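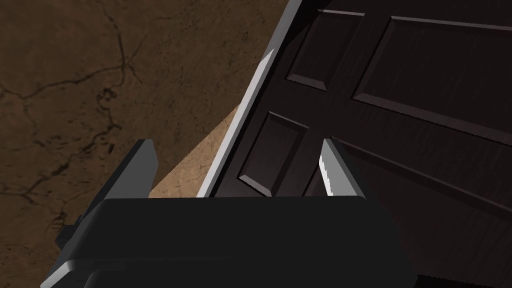 Fig. 1. Wrist view in the simulator. Gripper fingers at the edge of a brown panel door.

Unit 5. Silent grasp failures
Notes by Smaranda Filip

Read this before the March lab. You will need the Grakano log viewer and the Tarnbridge run archive.

The fault

The archive holds 137 runs that the task script marked as complete although the object was never held. No run raised an error. Arif Purba found them while checking why a policy trained on the set kept closing on air.

The script declared a grasp when two conditions were met: the close command had been sent, and 500 ms had passed. It did not read finger width or contact force. A gripper that closed beside an object passed the test as easily as one that closed on it.

Why thin objects made it worse

Cutlery lies close to the surface under it. A small height error puts the fingertips over the handle or into the table. With a fork, the closed width on a good grasp is also close to the closed width on a miss, so a width check with a loose tolerance does not separate the two.
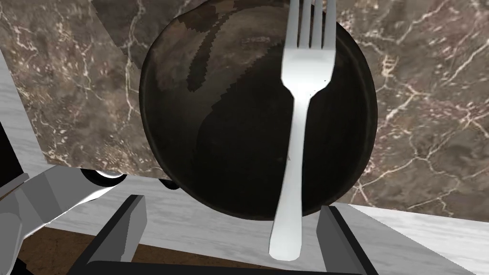 Why not rely on the width check alone and tighten the tolerance?
Sensor noise sets a lower limit on the tolerance. For the thinnest handles the noise is as large as the difference you are trying to measure, so a second signal such as contact force is needed.

The repair

The script now requires contact on both fingers and then a short lift. If the object does not rise with the gripper, the run is marked failed and the arm stops. Old runs were checked again from the logs and relabeled. They were kept in the archive with the new label.

For the lab

Open one relabeled run. Find the time step of the close command and the time step at which contact should have appeared. Plot finger width between them. Write one paragraph on which signal shows the miss first.

Reading: Drovano fault guide, section on end-effector checks.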